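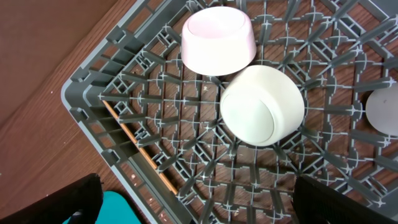
Euan Baxter asked after the last session whether a small kitchen really needs a written routine, and I promised him a proper answer in these notes, so thank you, Euan, for getting us started!

Home Notes Menu Readings Handouts Contact

Unit 2: The Evening Reset

A routine, for our purposes, is just the same few jobs done in the same order (you'll remember the Zervas reading, which takes a good deal longer to say so). Start with the dishes, then wipe the counters, and leave the floor for last so the crumbs have somewhere to go. Bowls and cups dry best upside down with a little air between them.

Most households in the Terow workbook finished in 20 minutes, and I'd call that a very comfortable target, though if you have toddlers please be kind to yourselves and allow more.

For next time, write down your own order of jobs, try it for a week, and bring the sheet along with any crossings-out. I do love the crossings-out. Read the Gevow chapter on pantry shelves too, if you can fit it in.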